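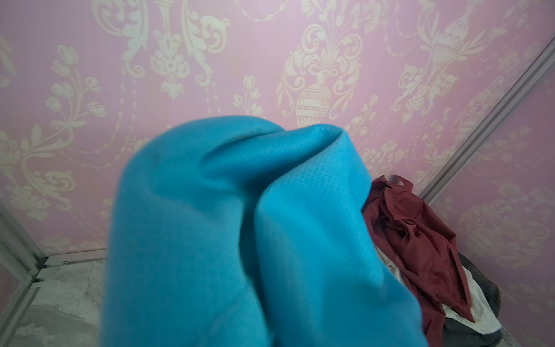

Vol. 2, p. 267

Kotard Fabric Handling Kit

The Kotard Fabric Handling Kit is a robotic product for picking up, unfolding and sorting cloth. It is sold by Upadhyay, a maker of automation equipment based in Oltport, and is meant for small laundries, repair shops and teaching laboratories. The kit was released in February and is offered both for purchase and as a rental service.

Design

The kit consists of a two-finger gripper, a small camera that mounts at the wrist of the arm, a control unit and a software package. It does not include a robot arm. Buyers are expected to supply their own, and the mounting plate fits most light arms used in workshops. According to the product manual, written by Savita Pathak, the camera is placed close to the fingers so that the software can judge folds and edges at short range. At such distances a single piece of cloth may fill much of the view, as with the turquoise-blue cloth with a honeycomb-like texture, behind which a smaller pile of maroon, white and dark fabric lies in the corner.

The fingers carry replaceable pads in two grades. The soft grade is recommended for glossy or satin-like fabrics, which tend to slip, and the firm grade for toweling and other textured cloth. A set of 50 pads is supplied with each kit.

Software

The software divides handling into stages: finding a cloth, choosing a grasp point, lifting, and placing. Users may run the stages together or one at a time. Grasp points are chosen mainly from the upper folds of a heap, where fabric stands clear of the layers below. The program can be taught new items by demonstration, and the manual advises 30 demonstrations for each type of cloth.

Patterned surroundings were a known difficulty in early versions. Printed wallpaper, tiles and floral curtains could be mistaken for fabric. A later update, prepared under Malachy Buckley, added training material recorded against decorated walls, including pink damask paper with urns, scrolls and leaf sprays. The maker states that plain walls are no longer required, although even lighting is still advised.

Rental service

Under the rental service, called Plornimby, a technician installs the kit on the customer's arm and returns once to adjust it. Software updates are included for the length of the rental, and worn pads are replaced without charge. Customers who teach the kit their own items keep the resulting files when the rental ends — a term that was added after early users asked for it.

Reception

A review by Lejla Jurić, published on April 14, 2023, praised the gripper and the clear manual. Jurić found the kit dependable with single cloths but slower with mixed piles, where it sometimes lifted two items together. She also noted that small tags and labels could draw the software toward a poor grasp point. Shanti Garg, who tested the kit for a college workshop, reported similar results and considered the rental terms fair. Both reviewers regarded the price of replacement pads as high.

Related articles
Cloth grasping
Plornimby (rental service)
Upadhyay product line
Wrist-mounted cameras

Shares: 30

Comments (2)

Gemma Pilkington
The section on pads should mention that the firm grade leaves marks on thin satin. We switched to soft for everything except towels.

M. Buckley
The single-stage mode is also useful for checking grasp points before a lift. Page 50 of the manual covers it.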